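Kinsella Serviced Apartments
Kitchen Guide for Guests and Long Stays

Section 4: The microwave, the toaster and a warm sandwich

Welcome to the part of the guide that gets the most use, if the state of our own copy at the front desk is anything to go by. Most people arrive at the Kinsella in the evening, put their bags down, and want something warm to eat before they want anything else. This section covers getting the microwave ready for the first time, what the dial does, and how to warm a simple sandwich without ending up with a hot, chewy brick of bread and a very sad lettuce leaf.

The bigger appliances (cooktop, oven and rangehood) are in Section 5. The Povdale kettle and the coffee things are in Section 3. If your apartment is one of the Lamora studios on the ground floor, your microwave sits on the bench beside the fridge and the steps are just the same.

4.1 Before you use it for the first time

We wipe the microwave out between stays, but please go through these steps once when you move in, and again if you've been away for a few weeks.

1. Look inside. Take out any paper, leaflets or packing. If there is a glass turntable, check that it is sitting flat and that it turns freely when you nudge it with a finger.

2. Check that the top and sides are clear. It's very tempting to stack the bread and the cereal on top of the microwave in a small kitchen, but it needs room to breathe. Tea towels especially should live somewhere else.

3. Plug it into the wall outlet by itself. Please don't run it from a power board shared with the kettle or the toaster, as the kitchen circuit will trip and you'll be standing in the dark looking for the switchboard (it's behind the hall door, top left).

4. Put in a microwave-safe mug half filled with water, close the door until it clicks, and run it for one minute. The light should come on and you should hear a steady hum. Take the mug out with a dry cloth.

Caution: Never run the microwave empty, even for a few seconds to use up time left on the dial. Turn the dial back to zero instead.

Note: The kettle, toaster and microwave together can draw more than the circuit likes. Anything rated at 2,000 watts or more should have the circuit to itself while it's heating. The rating is printed on a small plate underneath or at the back of most appliances.

4.2 Setting the dial

The apartments were fitted out at different times, so you may not have quite the same model as the people next door. The booklet for yours is in the second drawer, in the plastic sleeve with the oven one, and if it says something different from this guide, please go with the booklet.

1. If your model has separate controls for power and time, set the power first. Medium suits bread, cheese and leftovers. High is for water and soup.

2. Turn the time control gently. On the older models with a clockwork timer, it helps to go past the two-minute mark and then come back to the shorter time you want, as the spring catches better that way.

3. Wait for the bell before you open the door. You can open it early if you need to, and the heating will stop, but on a clockwork timer do remember to turn it back to zero afterwards.

4.3 Warming a sandwich

Bread dries out in a microwave faster than almost anything else, and it does so from the inside, so it can feel lovely and soft for a moment and then turn tough as you're carrying it to the table. The trick is less time than you think, a bit of paper towel, and keeping the salad well away until the end.

1. Toast the bread first if you like some crunch. Brown bread with an open, holey crumb takes well to this. One round in the Ikarine toaster on setting 2 is plenty, and the slices should be only just coloured, as they will firm up more as they stand.

2. Choose your plate. Use the plain white ones from the left-hand cupboard for anything going into the microwave. The coloured and patterned pieces are there for serving, and we can't promise that all of them are heat safe.

3. Put the fillings that want warming (cheese, ham, roast vegetables, last night's chicken) on one slice, and lay the other slice loosely over the top. Leave out the lettuce, tomato and cucumber for now.

4. Fold a sheet of paper towel and slip it under the sandwich. It soaks up the steam that would otherwise make the bottom slice soggy.

5. Heat on medium for 20 seconds. Open the door and feel the middle of the bread with the back of a finger. If it is still cool, give it another 10 seconds, and check again. Meat and leftovers need to be steaming hot right through, so warm those by themselves in a bowl first and then build the sandwich around them.

6. Let it stand for a minute with the door open. The heat evens out and the bread settles down.

7. Lift the top slice and add your lettuce. A ruffled green leaf is nice here, as it holds its shape and you can let it stick out past the bread for a bit of extra crunch. Shake it dry beforehand, and lay it with the curly edge outward.

8. Close the sandwich and hold it by both slices, firmly enough that the leaf stays put but not so hard that you squash the bread. If one slice is bigger than the other, line them up along the bottom and let the tall one be tall. 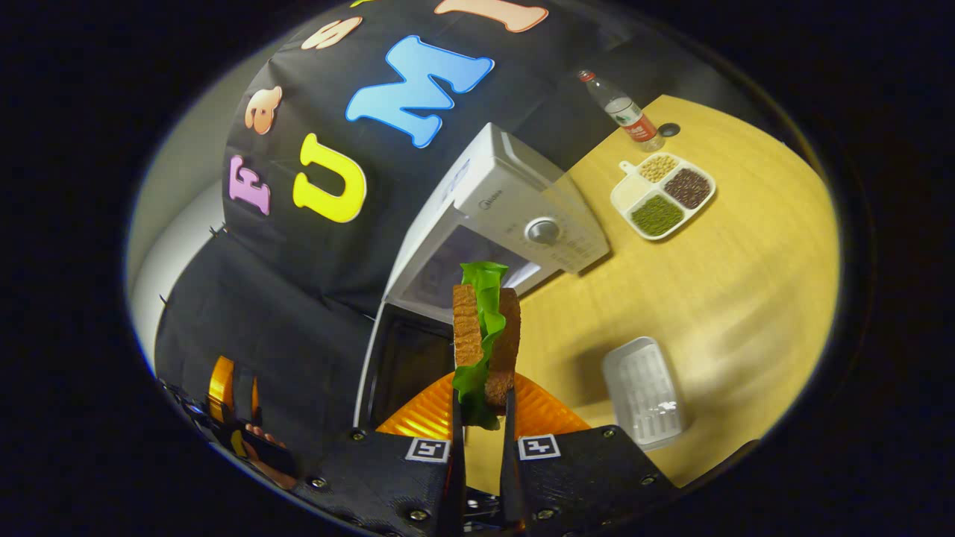

9. Move it to your serving plate and eat it while it's warm. Sandwiches don't reheat well a second time, so if you're making them for a few people, warm the bread and fillings in turns and set out the salad on the table for everybody to add their own.

Caution: Cheese and tomato can be a good deal hotter than the bread around them. Please cut children's sandwiches in half and let them sit for a while before handing them over.

Note for long-stay guests: If you make the same lunch every day, it's worth washing and drying a whole head of lettuce when you bring it home. Wrapped in a clean tea towel inside a container, it keeps for most of a week in the bottom drawer of the fridge.

4.4 After you've finished

1. Leave the door open for a few minutes so that the steam can get out. It keeps the inside from smelling of last night's dinner.

2. Wipe the floor of the microwave and the inside of the door with a damp cloth. Crumbs are the main thing with sandwiches, and they like to collect along the hinge and under the edge of the turntable.

3. For stuck-on cheese, heat a mug of water with a slice of lemon on high for two minutes, leave the door shut for another five, and then wipe. Please don't use steel wool or the green scouring pads, as they scratch the lining.

4. Clean the dial and the printed markings with a barely damp cloth and no spray. Cleaning spray runs in behind the knob, and the markings can wear faint with scrubbing.

5. Close the door gently when everything is dry. In the smaller kitchens an open door reaches well out over the bench, and it's easy to catch it with a hip or an elbow.

4.5 If something isn't right

The microwave won't start. Check that the door has clicked, then that the wall switch is on, then the switchboard. A folded corner of paper towel caught in the door is enough to stop it.

The light comes on but the food stays cold. Look at the power setting first. Defrost looks a lot like medium on some models. If you've tried high with a mug of water and the water is still cold after a minute, stop using it and let us know.

There are sparks or a crackling sound. Turn it off at the wall straight away. Look for foil, a twist tie, or a plate with a metallic rim. If you can't find a cause, please leave it unplugged.

The bread comes out hard. Shorten the time by half and try a fresh slice. Bread that's a day or two old needs less heat than you'd expect, and a few drops of water on the paper towel will help it along.

For anything else, dial 106 from the apartment phone between seven in the morning and nine at night and we'll come up and have a look. We keep a spare microwave in the storeroom, so you shouldn't be without one for long.

Section 5 begins with the cooktop and the child lock.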